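Glaze notebook, January, 7:40 a.m.

Opened the kiln with my coat still on. The Najafi ash glaze ran again on the tall cups — two of them are stuck to the shelf for good — but the Skistico white came out so nicely that I forgave everything else! 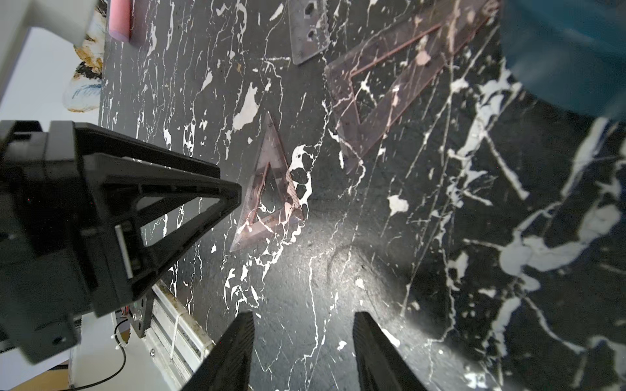 Test tiles

Mixed a fresh 2,000 g batch with the Gokcombe clay swapped in for the old stuff. Sieved it twice, still lumpy, so I left it to soak over lunch (mine, a very long one). Dipped 10 tiles, three seconds each, and waxed the feet properly this time. 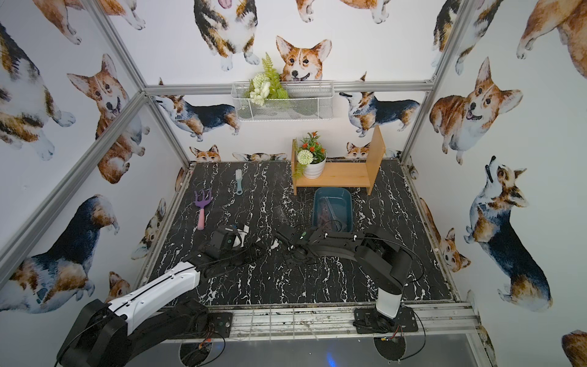
The thicker dips crawled a bit at the rim, same as on the Zidside bowls, and I'm blaming dusty bisque. Wipe everything down with a damp sponge before the next round. I also want to try a slower cool from 1,000 down, with the lid shut and me keeping my hands off it. Shelf wash is nearly out, order more.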